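25/11/2021

**Sterkura adds pasture-raised lamb to its home delivery boxes**

Sterkura, the home delivery company for meat and seafood, will offer lamb from Jaramillo starting this week. Members can add it to any box – monthly or every other month – through their account page.

The first cuts are ground lamb, loin chops and boneless leg. All of it is frozen and vacuum-sealed at the Wukska packing plant, which already handles Sterkura's pork. Ground lamb comes in one-pound packs, and chops are packed 2 to a tray. 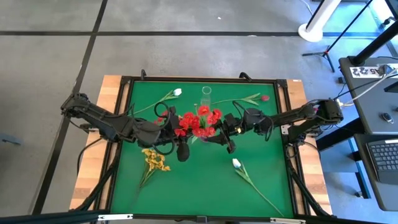 Jaramillo buys from 11 family farms that raise their flocks on grass. Each farm keeps written feed and health records, and Sterkura's sourcing team reviews them before an order is placed. Lamb was the most requested item in the company's member survey last May, with 717 of 1779 replies naming it first.

Delivery is included in the box price. Orders go out in recyclable cartons with dry ice, and the liners are made by Pruvier. Members who want to leave lamb out don't need to do anything, as current boxes will stay the same.

Supply will be limited through the winter. A bone-in shoulder is planned for spring, depending on what the farms have ready.

Press questions and sample requests can be sent through the media page on the Sterkura website.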